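Can a robot do ordinary house chores yet, or is it all still practice?

Posted by tealcardigan, April 10, 2019

Hello everybody, I hope this is the right part of the site for this. I looked under Appliances first and it was all dishwashers.

I look after my mother's house in Omthorpe as well as my own, and between the two of them I seem to spend my whole life opening things, closing things, wiping things and carrying things from one room to another. My nephew is studying engineering and over the winter he got me hooked on a program called Darnum, where you have a make-believe house on your computer and a make-believe robot, and you try to get the robot to do chores in it. I thought I would play with it for an evening. That was in September, and I am still at it! I'm not a programmer at all, I mostly change the settings he showed me and press go, but I've become very fond of the whole thing and I would like to understand what I'm looking at.

The job I have been stuck on the longest is the doors. I have sliding doors at home, not nearly as nice as these, and I open and close them a dozen times a day without giving it a thought, usually with a basket on one hip. So I figured it would be an easy one to start with.

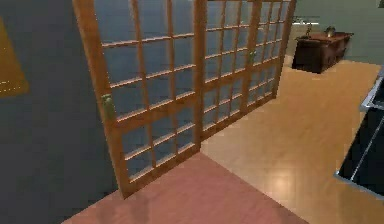
The sliding doors in my Darnum room. The little olive-green pulls are what the robot has to get hold of.

It is not an easy one. My notebook says I have run it 293 times. Sometimes the robot goes to the wrong panel, sometimes it gets to the right panel and pushes when it should slide, and a fair number of times it just sort of leans there until the clock runs out. When it does work it is lovely to watch and I clap like a fool.

After that my nephew told me to stop looking at the room and start looking at the robot up close, because (he says) most of the trouble happens in the last few inches. So I've been switching over to the near view, and I have to say I find it very hard to read. Half the time I can't tell which part belongs to what, and there's hardly any of the room left to go by.
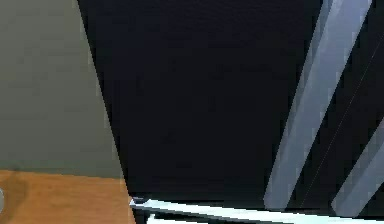

The near view. Mostly robot, with a bit of wood surface and green-gray wall over on the left.

So I have a few questions, and please be gentle, I'm learning.

If a robot can learn to slide a door in Darnum, does that mean one could do it in my mother's hallway? Her doors stick when the weather is damp and you have to lift a little as you pull. Is there anything a regular person can buy at this point that does more than vacuum? And is a sliding door a silly place to start? My nephew says to try something off a tabletop instead, but I have a stubborn streak and I'd like to see the door through.

Thank you for reading all that. I do run on.

rustyhinge_72

Welcome, and what a nice thing to have gotten hooked on. I worked a good part of my life at a shop that made cabinets and built-ins, and toward the end we had two robot arms on the floor, so I can speak to the real-world side even if I've never touched your program.

Those arms were wonderful at exactly one thing apiece. One of them picked up drawer fronts from a stack and laid them on a sanding table, all day long, and it never got tired or cranky. But everything had to be right where it expected. If somebody bumped the stack with a hand truck and moved it over the width of your thumb, the arm would go down and grab at the air, very confidently, and then carry that air over to the table and set it down with great care. We all got a laugh out of it the first time. After that we bolted down a steel corner for the stack to sit in, and that was the end of the trouble.

That's the difference between a shop and a house, the way I see it. In the shop we could bolt down a corner. In your mother's hallway you've got shoes, a rug, the dog if there's a dog, and a door that has its own opinions about the weather. To my mind your question about the sticking is the best one you asked. When you lift and pull at the same time, you are feeling that door through your hand and changing what you do as you go. You probably couldn't tell me how hard you lift. A machine has to have some way to feel it too, and then some notion of what to do about it, and the arms we had couldn't feel much of anything. They'd have pulled until the handle came off or a safety stop tripped.

About sliding doors in general, since that I do know. A recessed pull is harder to use than a knob or a bar. There's nothing to wrap your fingers around, you hook a fingertip in and drag sideways. Try it at home with an oven mitt on and you'll have some sympathy for your robot. If the program lets you, I'd see whether it does better when it presses one finger into the pull and moves sideways, without trying to pinch anything.

For your mother's real door, by the way, take it off the track and clean the bottom groove, then rub a plain white candle along it. Check the screws on the rollers if it has rollers. It won't cure damp wood but it will help a good deal, and it's a sight cheaper than a robot.

pocketlint

No. Not yet. I got a Leemans floor mopper two years ago and it gets stuck under the same chair every single time. Wait a while before you spend any money.

marmalade_and_wire

I'm going to take your questions in turn, more or less, and I apologize in advance for the length. I help out with a small robot club and I've used Darnum a fair bit, along with an add-on for it called Melent that changes how slippery and how heavy things are.

First, the make-believe house versus the real one. What a robot learns in the program does carry over some, but it tends to lose a lot on the way. In the program the doors run the same way every time. The handle is always solid and the light never changes unless you change it. At the club we had a drawer-opening routine that worked 100 times in a row on the screen. On our real arm, with a real dresser, it managed 2 openings before it jammed the drawer crooked, and we spent the rest of the afternoon sanding the runner. That was humbling for everyone in the room.

What helped us was making the practice messier. Melent will let you make the door heavy one time and light the next, and put a bit of drag in the track. You can move the robot's starting spot around too. Your success rate is going to fall off a cliff when you do this, so be ready for it and don't lose heart. We ran 821 tries on the drawer like that before I would have called it steady. But what came out the other end was much better at coping with the real dresser, and it still isn't what I'd call reliable. I would not leave it alone with my grandmother's china.

On the near view, I remember being just as lost as you are. It does get easier. My trick was to find one thing in the view that isn't robot and hang on to it. In your second picture I'd use the wall and the wood surface on the left, and I'd watch how they shift while the arm moves. If they slide steadily one way, the arm is moving the way you'd think. If they jitter, it's fighting something. Keep the room view open next to it if your computer can stand it. You want both, the wide one to know where the robot has gone and the close one to know what the fingers are up to.

Your leaning problem I've seen plenty of times. Very often it means the robot is pushing into the panel and along it at the same time, and most of its effort is going into the panel. Look in the settings your nephew showed you for anything about contact force and bring it down a bit at a time. I agree with the cabinet person about hooking with a finger, too. Pinching a recessed pull is a miserable business. And when it goes to the wrong panel, I'd check whether the goal says "open the door" or names a particular panel. Ours used to pick whichever one it happened to be nearer to, and I can't say I blame it.

As for buying something, I don't know of anything I'd tell a friend to put in a house to open doors, wipe counters and put things away, all in one machine. The single-purpose ones are fine if you tidy up ahead of them. What I do think is worth your money, if it's your mother's comfort you have in mind, is a motor kit for one particular door. You press a button and the door slides. It's dull next to a robot, but it does work, and you'd want to clean the track first like the other poster said.

And a sliding door isn't a silly place to start at all. It only moves one way, you can see plainly whether it opened, and nothing spills. Your nephew is right that tabletop jobs are what most people begin with, and picking up a block would probably give you a quick win if you're feeling worn down. I'd still stick with the door. Save a copy of your settings before you touch the force one, though. I lost a whole weekend's worth that way, and I've never gotten that drawer to open quite as prettily since.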